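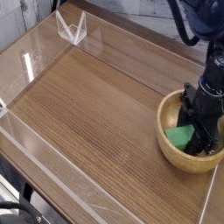 How to Oil a Wooden Tabletop

What you need

Hardwax or tung oil
Sandpaper in 120 and 180 grit
Lint-free cotton rags
A vacuum with a brush head
A metal can with a lid, filled with water

Step 1. Clear and wash
Take everything off the table. Wipe it down with warm water and a little dish soap, then again with plain water. Let it dry overnight. Old wax has to come off with mineral spirits before you go any further.

Step 2. Sand with the grain
Start with 120 and finish with 180. Keep your strokes in line with the grain from one end to the other. Scratches that run across it will be hard to see now and very easy to see once the oil goes on. Vacuum, then wipe with a barely damp rag.

If the table has water rings, give those spots extra time with the 120, but spread out past the ring so you don't dig a hollow.

Step 3. First coat
Pour a small puddle and spread it with a rag. Thin is better than thick. Wait 15 minutes, then wipe off everything that has not soaked in. Skipping the wipe is how you get a sticky table - I did this on a kitchen table in Rurdale and had to sand it all back.

Step 4. Second coat
Wait until the next day. Rub lightly with a worn piece of the 180, dust off, and repeat step 3. Two coats will do for a desk. A dining table should get 3.

Step 5. Rags
Oily rags can catch fire on their own. Put them in the can of water as you finish with each one and close the lid. Do not leave them in a pile.

Step 6. Curing
Light use is fine after two days. Keep water and hot dishes off for a couple of weeks. In March my shop is cold and I allow nearly 3.

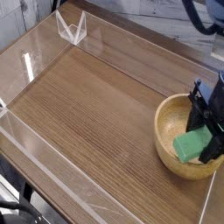

Birthe Riis
I used tung oil on oak and it was still tacky after six days. Opening the windows and running a fan fixed it. You might add that a damp room slows everything down. Also, do the underside - mine cupped a little the first winter when I only did the top.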